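From: Warrick Pearce
To: Nomthorpe Open Studios list
Date: November 18, 2015
Subject: Re: Print fair tables and the upstairs room

Hello all,

Quick answers to the questions below, then a bit of a ramble about the upstairs room, so make a cup of tea first.

> Does anyone know if the Clonport hall is confirmed for the print
> fair, and what are they charging per table? Also is the upstairs
> room at Clondis Yard still going? I heard it had been let to a
> framer. I've got 286 linocuts in my spare bedroom and would quite
> like to see the carpet again.

Yes, the hall is confirmed! I went over and signed the form myself. They wanted 600 pounds for the whole weekend and I got them down to 416, mostly by standing there looking worried. Split between us that's a lot kinder than last August, when we paid more and had to share with the dog show. Table prices will go round once I know how many of you are in, so do please reply, even if it's only a maybe.

The room has not been let to a framer. The framer looked at it, didn't like the stairs (fair enough, I don't like them either) and took the unit by the gate instead. Nikolaidis Gallery have said they'll go halves with us on the rent through the winter if they can hang their small works show up there, which leaves us the back part for classes and drying racks. I think it's a good offer — the light is lovely until two or so and the sink works again.

A few bits and pieces while I'm here:

1. Life drawing. Still looking for someone to run the evening sessions. You'd get the room free and keep the door money. No need to be an expert, but you do need to be able to work the heater.

2. Textiles corner. We had such a nice turnout for this last time that I'd like to give it two tables. Quilts, weaving, printed cloth, dyed things, all welcome. Send me one picture and a couple of lines for the leaflet.
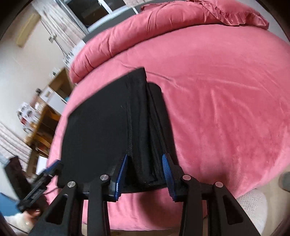

3. Leaflet. I'm printing 104 to start with and can do more if they go. Copy to me by the end of the month please, and keep it short, I had to cut last year's down with nail scissors practically.

4. Keys. Whoever has the second key to the yard gate, can it come home? I've looked in all my coats.

Right, off to move the presses before it rains.

Warrick

Nomthorpe Open Studios mailing list | Contact the list owner | © 2015 Nomthorpe Open Studios | Back to top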